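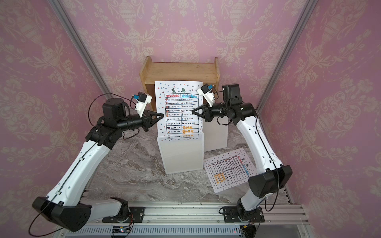
Daiane Teixeira me decía hace un rato, mientras colocábamos las sillas, que a ella en un restaurante lo que le da miedo es la carta larga, que cuando llega a la tercera página ya ha olvidado lo que le apetecía en la primera. Pues con eso empiezo, porque me viene de perlas.

Buenas tardes a todos y gracias por venir, con el calor que hace. (Esperar a que se siente la gente del fondo.)

Voy a hablar de cartas y menús escritos a mano. Contar lo de mi tía: tenía una casa de comidas con seis mesas y cada mañana copiaba el menú en una hoja, con el bolígrafo verde, y si se acababan las lentejas las tachaba delante del cliente. A mí aquella tachadura me parecía una cortesía enorme – te ahorraba la ilusión y el disgusto.

Primer punto, el título. La palabra "menú", o 菜单 si estamos en un local chino, va arriba y grande. Parece una tontería decirlo, pero he visto cartas preciosas en las que había que buscar dónde empezaban los platos.

Segundo punto, cuántos platos. En el Trurkari empezaron con 100 y hoy ofrecen 14. Eftychia Makris, que llevó la cocina durante ese cambio, lo resume mejor que yo: "Antes cocinaba para la carta y ahora cocino para la mesa". (Leerlo despacio. Si alguien pregunta por los postres, van aparte, no entran en la cuenta.)

Tercer punto, los adornos. A mí me gustan, lo confieso, las estrellitas, los lunares, una cenefa pintada con paciencia. Lo único que pido es que se queden en el borde y dejen respirar a los nombres de los platos, sobre todo si la letra es menuda y el comensal, como servidora, se ha dejado las gafas en casa.

Repartir ahora las hojas y los rotuladores. Que cada uno escriba el menú de una comida que recuerde con cariño, con precios o sin ellos. Pasearme entre las mesas, sin prisa, y pedir dos o tres para leer en voz alta.

Antes de las preguntas, avisar de que en septiembre repetimos en Urkport y de que las hojas se las pueden llevar.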